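Week two of swapping grippers and I have opinions, so this is a thread. Sorry in advance to anyone who followed me for the sourdough.

Two contenders. The Plestari has wide, slightly squashy pads and closes like it's shaking hands with your nan. The Moveck is narrow, quick and a bit of a bully. Same arm, same wrist camera, same Trenduvitz controller for both, or the numbers mean nothing.

The job is books. Pick one up off the table, get it upright, slot it in with the others. Sounds dull, is horrible! Glossy covers slide, and a fat paperback bends in the middle just when you think you've got it.

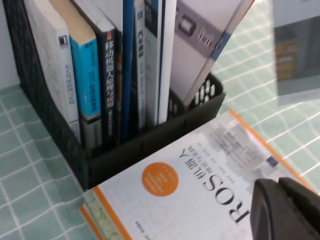
Kianoush Kermani replied to ask why I don't just slide the book to the table edge and pinch the overhang, which would save me half the bother with either gripper.

Fair point, and I did try it. Works nicely with the Moveck. The Plestari's pads are so deep they bump the table before they get a proper hold, so I've gone back to tilting the spine up first.

Scores so far, 13 tries each: Moveck got 5 in cleanly, Plestari got nine. I had money on it going the other way – a whole packet of biscuits, now owed to Negin Rostami.

Wrist camera grumble: once the fingers are down low they cover a good bit of whatever I'm aiming at. I've moved the mount up a notch and will redo the calibration tonight – wish me luck.

Next up is the Nouri, if the adaptor plate ever turns up. Tracking says "with courier" and has done since 2/6/25.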